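共同工房Jadthorpeの奥、双腕ロボットが「部屋」を覚えるまで

夜の九時すぎ。シャッターは半分下りていて、中ではまだファンが回っている。コンプレッサーの音、はんだの匂い、だれかの飲みかけの缶コーヒー。共同工房Jadthorpe。元は印刷所だったらしい。床の油じみは当時のまま。

取材は六月。目当ては、ここで会員たちが組んでいる二本腕のロボット、通称Grurkia。台車の上に胴体、そこから腕が二本。仕事帰りに集まって、部品を削って、配線して、動かして、止めて。これを一年半やっている。

予算は小さい。モーターの減速機は中古、ケーブルは余りもの、胴体のカバーは会員の一人が自宅で曲げてきた板。領収書の束を見せてもらったら、ねじだけで3166円という一枚があった。「同じねじを二回買った」とのこと。長さを間違えたそうだ。

まず腕の話から。最初の一本は肩が弱かった。伸ばすと先端が下がる。ばねを足したら今度は戻りが速すぎて、作業台の蛍光灯を一本割った。そこで肩を作り直し、上腕を60ミリ短くした。見た目はずんぐりしたが、手先の揺れはだいぶおさまったらしい。二本目は左右反転で作ればいい、はずだったのに、反転してはいけない部品まで反転してしまい、また一か月。工房ではよくある話だという。

制御ボックスはEgilssonという小さな基板屋のもの。会員の間では評判が割れている。安い、届くのが早い、でも説明書が薄い。コネクタの向きは自分で調べろ、という感じ。壁に手書きの配線図が貼ってあって、赤ペンの訂正が三色目に入っていた(赤、青、それから緑)。非常停止ボタンだけは新品。ここはけちらない、と全員が口をそろえる。

で、本題のソフト。実機が動くのは工房に人がいる夜だけ。昼間は置き物になる。だから昼のあいだは、各自が自宅のパソコンで仮想の部屋に入れて動かしている。部屋の組み立てと物理計算にはJavachという仲間うちのツールを使う。名前の由来は聞きそびれた。 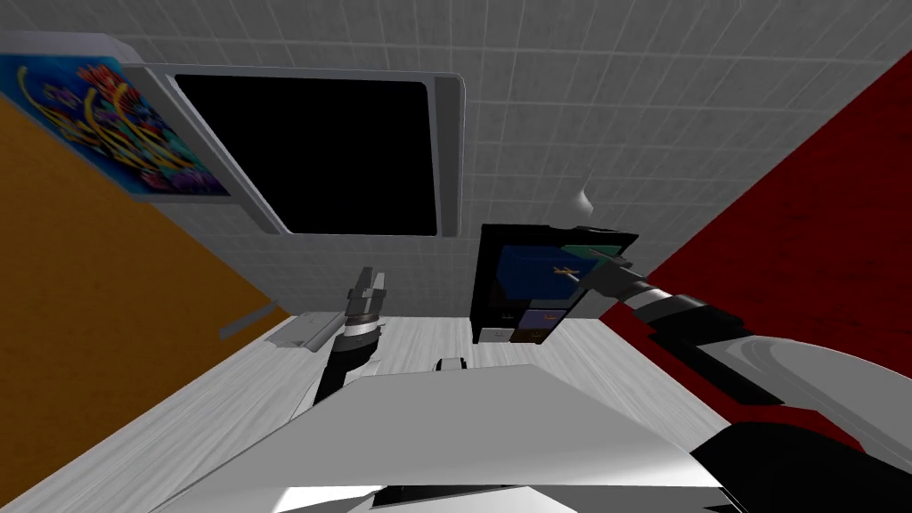
仮想の部屋を使いだして、開発の速さが変わったと会員は言う。壊しても修理代がいらない。夜中に腕を振り回しても隣から苦情がこない。部屋の中身もけっこう派手で、左はオレンジ、右は深い赤の壁、奥は白いタイル張り。そのタイルの前に小さな暗い色の棚があって、黄色い飛行機の絵が額に入っている。右手の指はその額のすぐ手前まで来ていて、左手はオレンジの壁ぎわにある低い白い段のほうを向いている。狭いところへ腕を伸ばす練習には、これくらい物のある部屋のほうが役に立つそうだ。視点が傾いているのも最初は落ち着かないが、三十分もすると慣れてくる。筆者は少し酔った。

操作をやらせてもらった。両手に小さなレバー。右を押すと右腕が出る、と思ったら肘が先に曲がった。あわてて引くと手首が回る。画面の中なので何も壊れないけれど、肩に力が入る。横で見ていた会員は笑いもせず「みんなそこでひじを曲げます」と一言。五分後、ようやくグリッパを開いたまま前に出せるようになった。閉じるのはまだ無理。

仮想と実機の差は、もちろんある。いちばん大きいのは摩擦だという。画面の中ではすっと止まる腕が、工房ではきしんで、少し行きすぎて、戻る。床もちがう。パソコンの中の床は薄い木目で平らだが、Jadthorpeの床は奥に向かって傾いている。台車の車輪に木片をかませて水平を出す。この木片がまた、よくなくなる。

差を埋めるために、会員たちは練習の記録を一つずつノートに残している。紙のノートだ。見せてもらったページには、日付の代わりに通し番号。170番台はほとんど失敗で、「手首、回りすぎ」「速い」「もう一度」と短い字が並ぶ。187番に丸がついていた。何が起きたのかと聞くと、実機が初めて、棚から軽い箱を取って台に置けた回だそうだ。そのあとの番号にはまた「速い」が続く。

分担はゆるい。機械が好きな人は腕、プログラムの人はJavach、どちらでもない人は部屋づくり。仮想の部屋の壁の色も家具の位置も、この部屋づくりの担当が決める。同じ部屋ばかりだとロボットがその部屋しか覚えないので、色や置き場所を何度も変えるのだという。壁の色の好みで一度もめて、結局じゃんけん。勝った人の趣味で、しばらく紫の部屋が続いたこともあったらしい。

困っていることも聞いた。電源。古い建物なので、腕を二本とも動かしている最中に電子レンジを使うとブレーカーが落ちる。レンジの扉には「Grurkia稼働中は禁止」の貼り紙。それでも月に一度は落ちる。あとは置き場所。腕を広げると旋盤の前をふさいでしまい、木工の会員から苦情が出る。今は使うたびに台車ごと動かしている。動かすたびに水平を取り直す。

それから指先。グリッパの指はもう何組目かわからないそうだ。ゴムを貼る、はがれる、別の接着剤、またはがれる。自転車のチューブを切って巻いたのが今のところ一番もちがいい。見た目はわるい。「次は自分で型を作って流したい」と言うが、その型を作る機械は木工の会員と順番待ちだ。

これから何をさせたいのか。意見はばらばらだった。工具を棚に戻してほしい、という人。洗濯物をたたませたい人。とにかく二本の腕で一つの物を持たせたい、という人。最後のがいちばん難しいらしい。片方が引けば片方が引きずられる。仮想の部屋では何度かできた。実機ではまだ一度もできていないので、夏のあいだはこれにかかりきりになる予定だ。

十一時前、その日の最後の試運転。右腕がゆっくり上がって、とまって、下りる。左はお休み、肩のベルトを交換中とのこと。だれかが木片をさがしている。台車の下にあった。

見学は夜七時から、入口のベルを長めに押すこと。コンプレッサーが回っていると聞こえなので、その時は二回。汚れてもいい靴で。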